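Estell Polling Station Equipment: Booths, Ballot Boxes and Signage

Reading time: 2 minutes

Stedex supplies polling station equipment to returning officers, local authorities and membership bodies holding their own ballots. The Estell range covers the furniture and fittings needed to open a polling place and to keep it in good order until the close of poll.

The Estell booth is a folding unit with two writing positions, each screened on both sides. It is carried flat and can be put up by one person without tools. The writing shelf is set at a height suitable for most voters. A lower shelf for wheelchair users may be ordered with any booth and is supplied at the same price.

Ballot boxes are available in two sizes. Both have a hinged lid, a narrow slot with a sliding cover, and fixing points for numbered seals. Seals are sold in packs of 43 and are not reusable. The Bolavero sign set contains 19 printed boards, including entrance arrows, notices to voters and a blank board for local information. Boards may be printed in one or two languages.

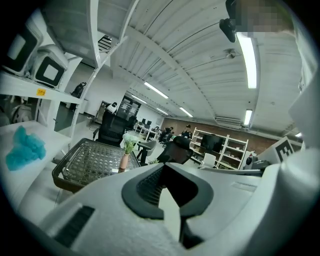 Equipment shelving, with shelf label 203.

Equipment may be bought outright or hired for a single poll. The hire period is 13 days and includes delivery and collection. Customers are asked to check all items against the delivery note on arrival and to report any shortage before polling day. Lost seals and damaged boards are charged at list price; ordinary wear to booths is not charged.

Orders for autumn polls should be placed by the end of August. Later orders will be met where stock allows — the lower shelf in particular is made to order and cannot be promised at short notice.

Spare hinges, slot covers and booth feet are held for all current models, and for the earlier Ní Mhurchú booth, which is no longer made. Enquiries about hire should be addressed to Eoin Ó Dubhghaill, and enquiries about purchase or spare parts to Tadhg Sheehan, at the Stedex sales office.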